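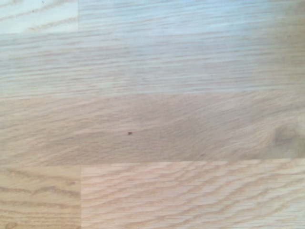
Ulline Community Workshop will reopen its main hall on Friday with new tops on all of its shared worktables, the workshop announced this week. The project replaces surfaces that had been in daily use for 33 years and could no longer be sanded. Each new top is built up from light-colored wood strips set edge to edge, with the end joints staggered from one row to the next. Pieces were not matched for shade, and a short, nearly white length may meet a longer one of a grayer tone, while the grain runs straight and close in one board and opens into wide, soft curves in the next.

Home > News > Buildings and Facilities > Worktables

September
By Rhonda Chan

The tops were made by Boychuk, a joinery firm in Rornia, and delivered in two loads. Workshop staff fitted them to the existing steel frames, which were inspected and found to be sound. Four frames received new feet. The hall was closed to members during the work, and evening classes met in the upstairs drawing room.

Souad Sqalli, facilities manager at the workshop, said members had been asked last winter whether they preferred a laminate surface or a return to solid wood. Most of the 80 members who replied chose wood.

"The old tables had served generations of students, and members told us plainly that they wanted to keep working on timber," Sqalli said. "A solid top can be repaired. When it is marked, we can take it back and refinish it, and we expect to do so several times."

The new surfaces have been finished with a clear oil. Members are asked to observe the following rules, which take effect when the hall reopens.

Cutting with knives or chisels must be done on a board or mat. Boards are kept on the shelf beside the tool counter. Glue, stain and paint may be used only at the tables nearest the sinks, and a paper covering is required. Hot tools are to be placed in their stands. Clamps should be used with a scrap block between the jaw and the tabletop.

Spills should be wiped up at once with a dry cloth and reported to the duty supervisor. Members should not apply their own oil, wax or cleaning products. Staff will clean the tables after closing each day and will re-oil them twice a year.

Seven of the old tops have been set aside for reuse. The thickest sections will be cut down into bench hooks and sawing boards for the beginners' course, and the remainder will be offered to Inonia, the neighboring arts center, for use as shelving in its storage rooms. Members who wish to claim a piece of the old wood for personal use may leave their name at the front desk.

The hall will open at 9 a.m. on Friday. Regular booking hours will apply from that time, and classes moved upstairs will return to their usual tables the following week. Lockers along the east wall were not affected by the work and do not need to be emptied.

Questions about bookings or the table rules may be directed to the front desk during opening hours.

Last updated: Friday, 8:15 a.m.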